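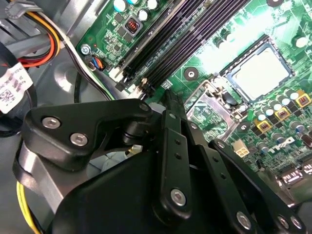

Mylene Calimlim's objection was that the computers had never been slow in the first place. They had been starved of memory, she wrote in reply to the council's replacement notice, and the council was proposing to spend its equipment budget on new cases to put around the same amount of work.

The notice concerned 50 desktop computers in the council offices at Wolness. All were the same model, a Clevix tower, bought together and due to be withdrawn together. The plan set out a fixed service life, after which each machine would be collected, wiped and sold in bulk. Her reply asked for the fault records. These showed that most of the complaints fell under a single heading, "slow", with nothing to say which part was slow or during what task.

The fixed service life is an accounting device. It spreads the purchase price over a set period and makes the next purchase predictable. It has little to do with the rate at which the parts wear. Inside an ordinary desktop, the items that move are the fans and, in older machines, the hard disk. Both degrade with use. A processor run within its rated temperature will usually outlast any interest in running it. The mainboard sits between the two: its voltage regulators and capacitors age with heat, so a board kept in a dusty cupboard beside a radiator will not age like one kept on an open desk.

The offices asked the repair firm Vidora to examine the machines before a decision was taken. Shivam Maurya led the inspection in February and began with the intake grilles. On 19 of the machines the front intake was blocked with felted dust to the point where the processor was reducing its own speed under load. Cleaning restored the rated speed on every one of them. The thermal compound was replaced at the same time. It had dried at the edges, though he does not think it contributed much.

The second step was storage. A mechanical disk spends several milliseconds moving its head and waiting for the platter before it can read a scattered piece of data. A solid-state drive does the same job in a small fraction of one. The difference matters most when a machine is starting up or opening many small files, which describes a good part of the working day in an office. The towers had been bought with mechanical disks to save money. Drives were cloned in batches overnight, and the old disks were kept in labelled boxes until each user had confirmed that nothing was missing.

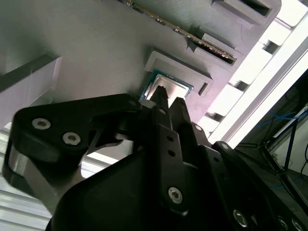 Memory was the third step, and the one with the most ways of going wrong. The Clevix towers had been supplied with four gigabytes each. That was adequate for the software of the day and is not adequate for a browser with a dozen tabs and a video call. When memory runs out, the operating system moves pages to the disk, and on a mechanical disk the user sees this as a pause of several seconds. Adding a module is simple provided it is the right kind. Each generation has its key notch in a different place, so a module of the wrong generation will not seat. Modules of the right generation and the wrong type are more troublesome: registered memory taken from a server can look very similar to the unbuffered kind a desktop expects, and the machine will not start with it. Contact condition matters too. The gold edge on the module shown, held at its right end by a raised grey clip, is the only electrical path between the chips and everything else, and a fingerprint or a film of dirt along it can produce faults that come and go with temperature. Maurya's team wiped each edge with isopropyl alcohol before fitting and handled the modules by the short ends.

Mixed modules are permitted, within limits. The board will normally run the whole set at the speed of the slowest, and two modules of equal size will usually allow access over both channels. Second-hand modules were bought for most of the machines and tested overnight before being accepted. A short test finds gross faults. It can miss a cell that fails only when its neighbours are written in a certain pattern, and those failures tend to appear later as a corrupted document with no obvious cause.

Power consumption is the usual argument against keeping older desktops. Measured at the wall and idle, a refurbished tower drew 26 watts. The proposed replacement drew 19. Over an eight-hour day the gap comes to 56 watt-hours, and over a working year of 250 days to 14 kilowatt-hours for each machine. Tania Mollah, reviewing the figures for the offices, set this against the energy used to make a new computer and found that the saving would not repay it within the planned life of the replacement. She noted that the sum changes for machines left on all night, and that switching them off would save more than either option.

Software support is the harder limit. An operating system that no longer receives security updates should not be connected to an office network, whatever the state of the hardware beneath it. Some recent releases require a security module or a processor generation that older boards lack. The towers at Wolness met the requirement after a firmware update, but one setting had to be changed by hand on each. Akua Ansah wrote the procedure, which runs to a page and a half and includes a warning to record the disk encryption recovery key first. Two machines asked for it on restart.

Three towers were rejected. Two had swollen capacitors near the processor socket and the third would not hold its clock after a new battery was fitted. They were stripped for fans, power supplies and cables, and the parts are held on a shelf in the post room under a list maintained by Lovely Dalisay. The next inspection will cover the intake grilles only.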